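I finished the first draft of my web novel last night and I am still grinning!! Thirty-six chapters. When I posted the prologue back in October I had 11 readers, and I'm pretty sure 2 of them were me on different devices.

If you're new, the story is called Borkita. It follows Darko, a grumpy ferryman who wakes up one morning in the body of the river goddess he has been cursing at his whole life. She wakes up in his. Neither of them can swim (long story, chapter four), and they have until the spring flood to get to the drowned city of Mondavham and switch back before the river forgets which of them it belongs to.

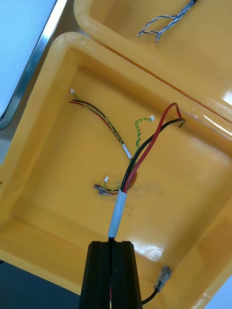
I never planned for it to be a comedy. The first version was very serious and everyone spoke like a gravestone. Then I wrote the scene where the goddess has to haggle over the price of onions, with no idea what money is, and I laughed so hard at my own kitchen table that I threw out the other five chapters and started over. Best decision I've made in years. She thinks everything is an offering! She keeps blessing the onion seller!

My favorite thing to write has been the magic. Body swap stories usually skip over how the swap works, and I love the how. In Borkita every living person has a cord running through them, and the swap happened when two of them got tangled under the ferry. I had the hardest time picturing it until I thought about wires, the blue and white kind that are twisted tightly together, go through a short black sleeve and then spread out a little looser on the other side. The sleeve is the ferry! Darko and the goddess went in as two strands and came out in each other's places. I rewrote all of chapter nine in one sitting after that, and Peninah Makokha, who reads everything first and has no mercy, sent me back a single line of exclamation points.

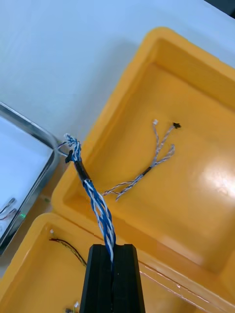

Chapter nine also gave me the villain. Lurkevham is a tax collector who ties people's cords together in pairs so he only has to chase one of them for the money, and he is so much fun to write that I had to keep cutting him back. In the big vault scene he sorts them into shallow trays, and I made those bright yellow with rounded corners and a raised rim, like the big plastic one up there, only his are glazed clay. It's such a cheerful color for such an awful man.

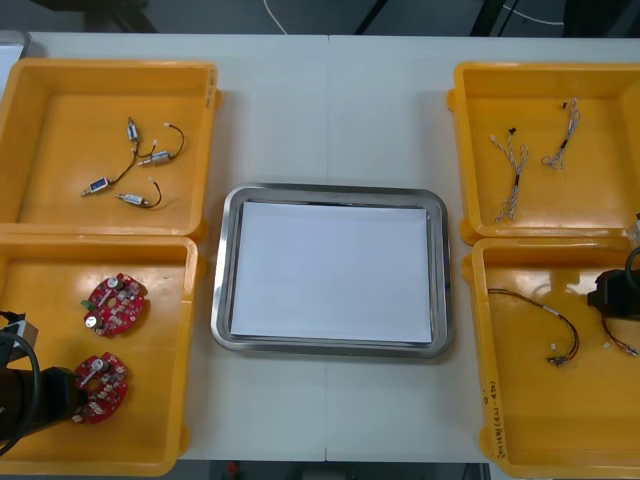
Nele Diekmann
Jan 17, 2022

So what happens now? Edits! I want to fix the middle, where they walk for three chapters and mostly argue about shoes. I also owe the ferry cat a proper ending. Dilwyn Pugh left a very long comment asking where she went after the storm, and he's right, I completely forgot her. She's going to be on the last page, asleep on something important.

I'll keep posting revised chapters as I go, and I'm writing a bonus scene of 1000 words from the onion seller's point of view. He has been blessed so many times by now that strange things should be happening to his onions. 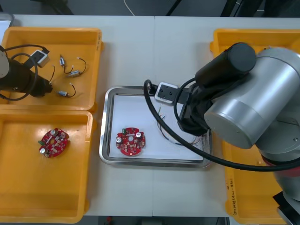
Yellow trays on the white work table, a round red circuit board in one of them.

Thank you for reading along and for yelling at me in the comments. If you have a favorite chapter, tell me which one so I know not to touch it!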